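# Care labels on furniture should state a test, or say nothing

The tag under a seat cushion is the least useful technical document most households own. It gives a code letter, a warning against "harsh products," and an instruction to test in a hidden spot. It rarely says what the covering is, how it was finished, or what result in that hidden spot would count as a failure.

My position is that a furniture maker should be required to print the finish type and a pass/fail test on the piece itself. If it can't do that, it should leave the care advice off. Vague advice is worse than none, as it shifts the blame for damage to the owner without giving the owner the means to avoid it.

## What the finish decides

Leather is sold by color and feel, but it is maintained by finish. A pigmented hide has a film on the surface, and water sits on the film. An aniline hide has dye in the fibers and little on top, so water goes in and can leave a ring. Two chairs can look alike on the showroom floor and need opposite treatment at home.

The simplest check is a drop of water. Put one on the back panel near the floor and wait two minutes. If it beads, the surface is coated and a damp cloth is safe. If it soaks in and darkens the hide, keep to dry dusting and ask the maker before doing anything else. The whole test fits in 20 words on a tag. I have yet to see it on one.

The joint between the upholstery and a wood arm makes this worse. The two materials carry different finishes, and anyone cleaning one will touch the other. Conditioner made for leather can leave a haze on polished wood, and some wood polishes contain solvents that soften a pigment film.
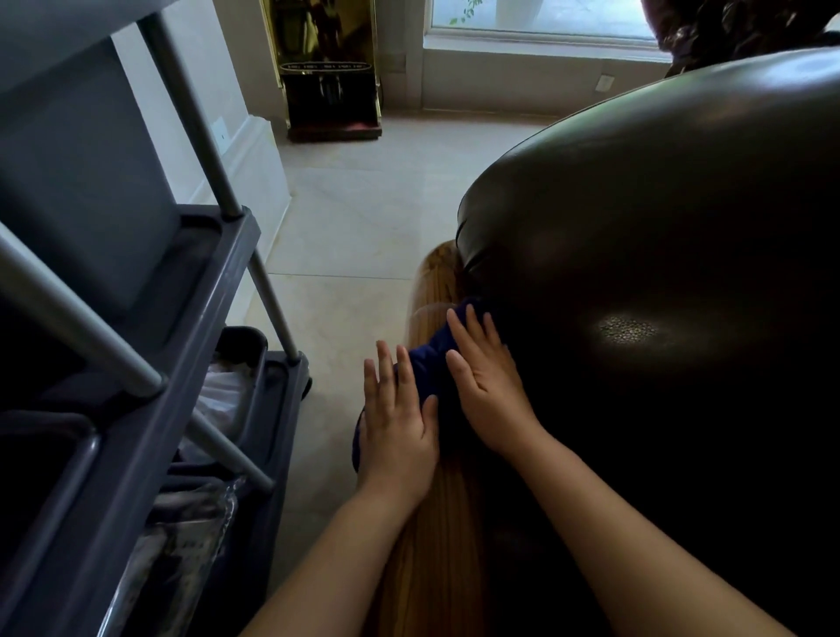 ## The objection from cost

Makers will say that finishes change between production runs and that a printed tag can't keep up. I don't find this convincing. The tag already carries a batch number, so something on it already changes with the run. Adding a finish code to the same line costs ink.

I went through the paperwork for 16 chairs over the past winter, all bought new by people I know or by my own household. Two named the finish. One was a Bidetti recliner with a plain card in the seat pocket that said "pigmented, water-safe." The other was a Gourlay side chair, where the word "semi-aniline" appeared in the warranty, under exclusions. The owner of the second chair had not read that far, and I would not expect anyone to.

The Skunari booklet is more typical. It runs to several pages, most of them on assembly, and its care section says to use "a suitable cleaner." A suitable cleaner is exactly what the reader opened the booklet to identify.

## Cloths and the word "soft"

The same looseness affects the advice on tools. Nearly every booklet calls for a soft cloth. Softness to the hand tells you little about what the cloth does to a coating. Some microfiber is soft and still abrasive enough to dull a gloss finish under pressure. Old cotton jersey is less uniform but more forgiving.

Color matters as well, and is almost never mentioned. A dark cloth can release dye when damp, and it hides the soil it picks up, so the user can't tell whether the leather is giving off dirt or pigment. On a dark chair the risk of staining is small. On a cream one it is real. A label that said "white cotton, damp, no pressure" would settle all of it in four words.
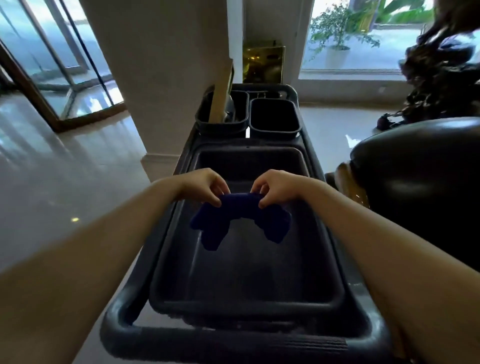

The retail trade has an interest in keeping things vague. A store that sells a care kit with each chair gains little from telling the buyer that water and an undershirt will do for a coated hide. The Bulden kit contains a bottle, a sponge and a leaflet – and the leaflet directs the reader back to the furniture maker for advice on compatibility. Each document refers to the other, and neither carries the information.

## What a workable rule would look like

I would ask for three lines on a permanent tag:

- Finish of the covering, using a short fixed list of terms.
- Finish of any exposed wood within reach of the covering.
- One test the owner can run with water, with the expected result.

Nothing further is needed for routine cleaning. Stains, tears and fading are separate problems, and the tag doesn't have to solve them. A repair shop can, and would do it faster if the customer could read the finish over the phone.

Secondhand buyers stand to gain the most. Their chairs arrive without booklets, often without a known maker. A stapled tag survives resale where a web page or a loose card doesn't, which is why I would not accept a printed link as a substitute for the three lines.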